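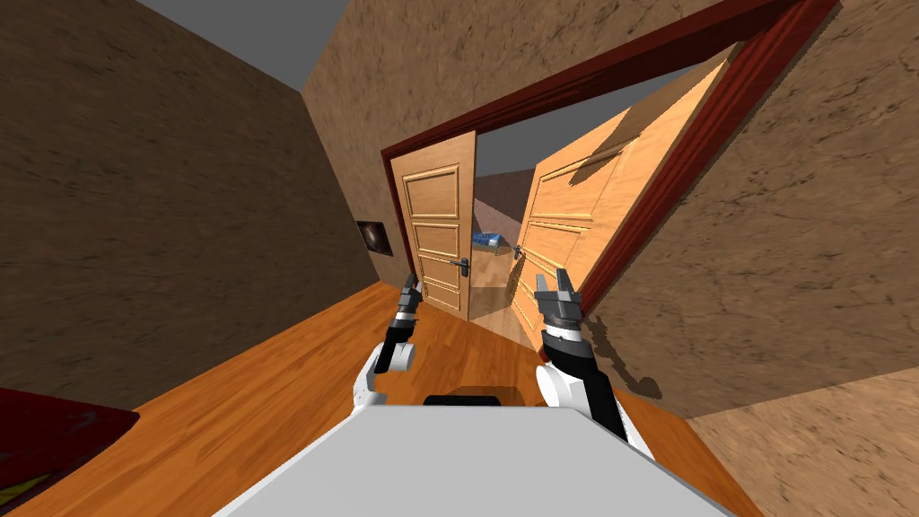 Simulator view down the hallway toward the double doors, both arms forward.

Pre-purchase inspection checklist: two-armed mobile robot, doorway and hallway work
Prepared by Chiến Hứa for the Derent equipment budget, second pass

Hello again, everyone, and thank you for the many notes on the first version. I have tried to fold in as many as I could, and where two of you disagreed I kept the one that costs less to check. Please go through the items in order, mark each one OK, FIX or ASK, and write as much as you like in the comments. I would much sooner read a long comment than guess at a short one.

The two quotes on the table are from Surkosport and Varnura. Everything up to Section 4 can be done in the simulator, so please don't wait for a demo unit before you start.

SECTION 1. DOORS AND OPENINGS

1.1 Clear width of the opening measured with both doors fully open
Status: OK
Comment: Measured in the model at the narrowest point between the doors. Please do the same at the Thân building with a real tape, as old frames can wander quite a bit from top to bottom.

1.2 Clear width measured with one door open only
Status: FIX
Comment: 822 mm in the model, and the Varnura base wants more than that once you add the margin on each side. We could ask for the narrower base, or we could decide that both doors will always be open during working hours. The second choice is free, but somebody has to remember it every morning, so I would like to see what the narrower base costs before we settle.

1.3 Handle type recorded for every door on the route
Status: OK
Comment: Dark metal levers on both doors in the model, at about the same height. Levers are the kinder case for a two-fingered gripper. If your floor has round knobs, please write down how many and where, and I will put a line in the budget for different fingertips.

1.4 Door swing and parking position checked against the arms
Status: ASK
Comment: The right door swings toward the robot and takes up a good deal of room on that side. With both arms stretched out ahead, the grippers come up in front of the lower part of the doors, and I would like a written answer from each supplier on how far back the arms fold for travel. Surkosport has a folded drawing in their packet. Varnura has promised one by Tuesday.

1.5 Raised trim and panel edges noted
Status: OK
Comment: The doors have raised panels with molding. Small thing, but a fingertip can catch on molding, and I have priced a set of soft tip covers for each gripper. They are cheap and I'd be sorry to leave them out.

SECTION 2. FLOORS AND WALLS

2.1 Floor surface listed for the whole route
Status: OK
Comment: Glossy wooden planks in the hallway, and a light tan floor in the room past the doors. Please list any change of surface at your own site, too, even a thin mat.

2.2 Reflections and shine tested with the depth sensor
Status: ASK
Comment: A glossy floor may give false readings, and the simulator is not the place to find out. I have added this to the demo day list and asked both suppliers to bring the sensor package they are really quoting – the last time we shopped for equipment we were shown the nicer one.

2.3 Loose items on the floor
Status: FIX
Comment: There is a dark red object low down at the left, on or just above the planks, and a small blue boxy one in the middle of the next room. Whoever keeps the model, please name them both in the item list so we know whether the robot is expected to go around them or pick them up. It changes which gripper option we pay for.

2.4 Wall-mounted items near the route
Status: OK
Comment: A small framed picture hangs on the left wall, close to the door frame. For the real building, please record anything that hangs within reach of an elbow. Moving a picture costs us one hook.

SECTION 3. MONEY AND PAPERWORK

3.1 Quote includes both arms, both grippers and the base
Status: OK
Comment: Yes for both suppliers, after some back and forth. The earlier Surkosport quote listed one gripper, so please throw that copy away if you still have it in your folder.

3.2 Spare parts line filled in
Status: FIX
Comment: I have put 439 dollars against spare fingers and tip covers for the first year. It may be low. If you have run a gripper every day for a year, please tell me what you really went through!

3.3 Contingency held back
Status: OK
Comment: Up to 10 percent of the purchase price, for door hardware, ramps and whatever the walk-through turns up.

3.4 Simulator time budgeted separately
Status: OK
Comment: 30 hours, shared between the hallway model and the storage room model. Please book your hours in the shared sheet, and do give back the ones you don't need.

SECTION 4. DEMO DAY, AT THE Thân BUILDING

4.1 Emergency stop reachable from both sides of the doorway
Status: not started
Comment: I would like two people on this, one in the hallway and one in the far room.

4.2 Robot driven through at its slowest speed, arms folded, then repeated with arms forward
Status: not started

4.3 Operator's view checked from the robot's own camera
Status: not started
Comment: Look for how much of the picture the base and arms cover. A wider lens is an extra on both quotes and I haven't included it yet.

4.4 Charger location agreed, with outlet tested
Status: not started

Please send your marked copies back to me before the December order window, and call if anything in Section 1 is unclear. I'm at my desk most mornings from 8:30.

Chiến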